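Asunto: Re: [cacharreo] Baterías externas para portátil: ¿alguna que dure de verdad?
De: Uzma Abbasi
Para: lista cacharreo

Hola a todos:

Contesto debajo de lo que preguntaba Thomas, que me pilla justo con el tema fresco porque llevo desde marzo con la Prellex en la mochila y estoy encantada con ella.

> Busco una batería externa que aguante un portátil en viajes largos de tren.
> La que tengo, una Celtham de hace años, al móvil lo carga sin problema, pero
> el portátil se limita a «no descargarse tan deprisa», y eso con la pantalla
> al mínimo. ¿Merece la pena gastar más o todas dan parecido? Y otra duda: ¿os
> fiáis de los vatios-hora que pone en la caja?
> Thomas

A lo primero: sí, merece la pena, y mucho. Lo de que el portátil «se descargue más despacio» suele ser que la batería entrega pocos vatios por el USB-C. Mira la letra pequeña del lateral de tu Celtham, donde vienen las combinaciones de voltios y amperios. Si no pasa de 9 V, ya tienes al culpable, por muchos miliamperios que anuncien en grande. Mi portátil pide 20 V y con la Prellex carga como enchufado a la pared, ¡incluso compilando!

A lo segundo: de los vatios-hora me fío bastante, de los miliamperios-hora nada de nada (los dan a la tensión de las celdas y luego la gente hace cuentas con otra). La mía declara 95 Wh. La he vaciado entera varias veces con un medidor Momari en medio, de esos pequeñitos con pantalla, y lo que sale por el puerto es aproximadamente un 16 % menos de lo que pone en la etiqueta. A mí me parece un resultado estupendo, porque siempre se pierde algo en la conversión y con la batería anterior se me iba bastante más.

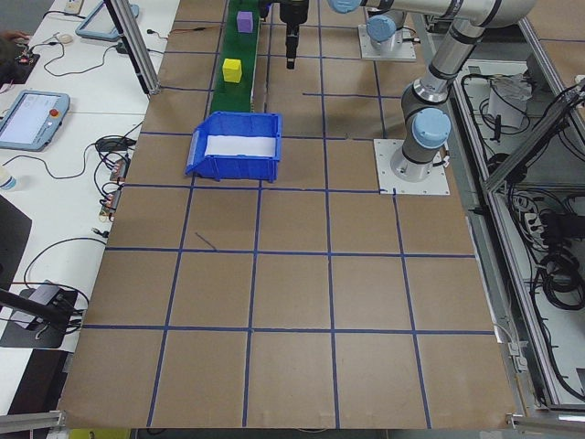 En cuanto al cable, por favor, no uses el del móvil. Estuve una tarde entera pensando que la Prellex me había salido defectuosa y era el cable, que se quedaba en la potencia básica. Cambié a uno con chip de identificación y asunto arreglado. Desde entonces llevo los buenos marcados con una gomita roja en la punta, porque a simple vista son idénticos y en la mochila acabo cogiendo siempre el malo.

Más cosas que me gustan: pesa más de 400 gramos, que al principio echa para atrás, pero el peso se nota menos de lo que pensaba si la llevas pegada a la espalda y no en el bolsillo de fuera. Tiene un modo de corriente baja para auriculares y relojes (doble pulsación del botón), y lo uso muchísimo, porque la vieja se apagaba sola a los pocos minutos creyendo que no había nada conectado. Y deja pasar la carga, o sea que con un solo cargador de pared en el hotel tienes batería y portátil listos por la mañana.

La pega, por decir una: la pantallita del porcentaje va a su aire por debajo del 7 %. Puede quedarse ahí un buen rato o apagarse de golpe, así que yo hago como si el cero estuviera en diez.

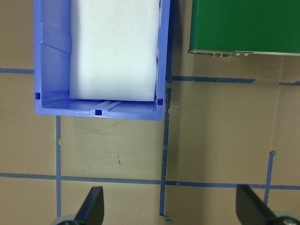
Interior de la caja azul, con el bloque de espuma blanca.

Una cosa sobre el avión, por si algún día cambias el tren: en cabina siempre, nunca facturada, y mira antes las normas de tu compañía. Conviene que los Wh se lean bien en la carcasa. A la mía le puse un trozo de cinta transparente encima de la serigrafía, que ya empezaba a borrarse con el roce de las llaves.

Y no tires la Celtham. Para el móvil y una linterna te sigue valiendo de sobra, la mía vieja vive en la guantera del coche de mi hermana (sin sol directo, eso sí, que en verano la sube a casa).

Si me dices qué portátil tienes y qué pone en su cargador, te miro qué perfil necesita. Tengo también las curvas de descarga en una hoja de cálculo, un poco desordenada pero se entiende, y la paso a quien la quiera. ¡Y si alguien ha medido otra marca, que cuente, que me encantaría comparar!

Un saludo,
Uzma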